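The open day at Nisbet

Apr 27, 2018

I took the morning off and went to the robot open day at the Nisbet workshop. I had signed up in March and nearly forgot. There were 41 names on the sheet by the door, mine near the bottom, and a table of tea and biscuits that had already been picked over.

The building is the old Kitik warehouse, behind the bus depot. Parking is poor. They have two arms running at the moment, both doing household sorting jobs, and visitors could stand fairly close behind a strip of tape on the floor. Ezequiel Vallejo did the talking and Bonifacio Arrieta sat at the computer and mostly kept quiet, though he was the one to ask if you wanted a proper answer.

I had expected something fast. It is slow work. The arm goes out, stops, thinks for a bit, and moves again. Ezequiel said they had done 700 practice runs on this one job and would need a good many more. A man next to me asked when he could buy one for his kitchen, and was told not to wait up.

The part I liked best was the second screen, which showed the view from the little camera at the wrist. Most people watched the arm itself. I stood at the screen for roughly 17 minutes and found it hard going at first -- you get no sense of the room at all, and things come up so close that you lose their shape. 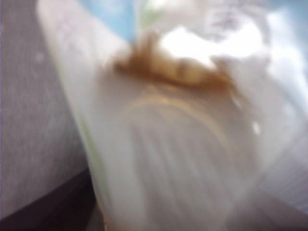 Sorting by eye is harder than I had thought, and I say that as someone who does the recycling every week without giving it a moment. Milky plastic must be one of the worst things to hand a machine. The light comes through it and washes out the folds, and when you are this near, a brown smear across the white is easier to pick out than the container it is on. I asked Bonifacio whether marks like that help or get in the way. He said both, depending on the day, and went back to his typing. They are running another open day at Sarnis later in the year and I have put my name down for it.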